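Bridunel Workspaces: Room Walkthrough Checklist
Location: Esville, long room, Unit 254
Month: October
Form 418, comments encouraged, sarcasm tolerated

Walk the room end to end before filling in anything. Last month's form was plainly completed from a chair.

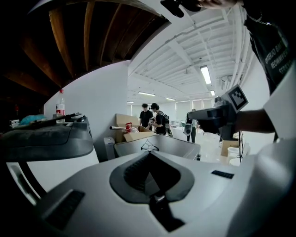
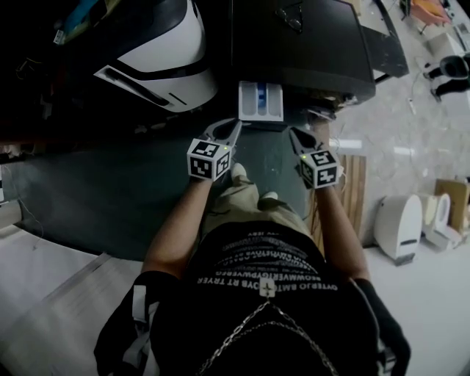
Long room, ceiling end and mat end.

1. Ceiling lights lit, no flicker: OK
Comment: Bright enough to find every crumb on the floor, and I did.

2. Pipes and ducts, no drips or stains: OK
Comment: Checked from the floor, neck now sore. Ladder is still on order from Meravent.

3. Wooden beams: OK, with a note
Comment: Handsome, gloomy, and dusty on top. Cleaning contract says "all reachable surfaces," a phrase somebody was proud of.

4. Floor mat flat, no curled edges: OK
Comment: Tried to trip on it. Failed.

5. Small items off the floor: NEEDS ACTION
Comment: White divided tray at the edge of the mat, blue thing in the middle slot. Give it a shelf.

6. Tops of cabinets clear: NEEDS ACTION
Comment: Eyeglasses on the black cabinet. Lost property box is by the door, for those who can see it.

7. Bottles capped and upright: OK
Comment: Clear one with the red cap passes on both counts. It still doesn't live there.

8. Bags stowed: NEEDS ACTION
Comment: Light blue bag, crumpled, left out on a surface. Same remark as last time, see work order 678.

9. Exit route clear: OK

Items needing action go to Pirzada at the front desk within 6 days. Recheck 5, 6 and 8 only.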